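Oct 24, 2024

FOR IMMEDIATE RELEASE

Sterier Opens Equipment Planning Program for Kitchens and Canteens Considering Robot Arms

Buyers can test a proposed layout in simulation before placing an order

GALLAU – Sterier, a supplier of automation equipment to staff canteens and shared kitchens, today announced a planning program for organizations that are preparing a first purchase of a robot arm for table clearing and dish handling. Enrollment opens in November and is limited to 100 sites in the first round.

Under the program, a customer submits a floor plan, the heights of its tables and counters, and a list of the dishes and bins in daily use. Sterier builds a simulated version of the room and places the proposed arm and gripper in it. The customer then receives a written report covering reach, clearance, suggested mounting positions and a full equipment list with prices.

The fee is $1,978 per room. Customers who place an order within the term of the program will have $1,000 of that fee credited toward the purchase. Additional layouts of the same room may be requested at $600 each.

The company developed the program following a trial with Pasichnyk, a catering operator with canteens in Gallau and Rurkov. Pasichnyk had set aside money for two arms at its Rurkov location. After reviewing the simulated layouts, it moved one counter, ordered a single arm and assigned the remaining funds to spare grippers and staff training.

"Many of our customers are asked to commit to a budget well before they know where the equipment will stand," the company said in a statement. "Furniture is a frequent source of added cost. A table that is slightly too deep or a bin on the wrong side of the arm can mean new mounts, new cabling and a second installation visit."

Each report separates one-time costs from yearly costs. One-time items include the arm, gripper, mount, electrical work and any changes to furniture. Yearly items include service, replacement parts and software. Reports are prepared in a form suitable for submission to a purchasing department – no particular software is needed to read them.

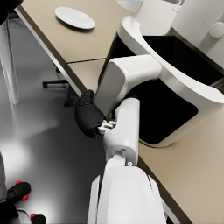 Simulated room layout with a white robot arm and black gripper between a table and a large white bin. Image: Sterier

Participation does not oblige a customer to buy from Sterier. Reports remain the property of the customer and may be shared with other suppliers when seeking quotations. A site visit is still required before any installation, and final prices are confirmed at that stage.

Applications will be reviewed in the order received. Organizations with more than one location should submit a separate application for each.

About Sterier
Sterier supplies and services robot arms, grippers and mounting equipment for food service and shared workplaces. The company is based in Gallau and maintains a service office in Rurkov.

Media contact: Sterier Press Office, Gallau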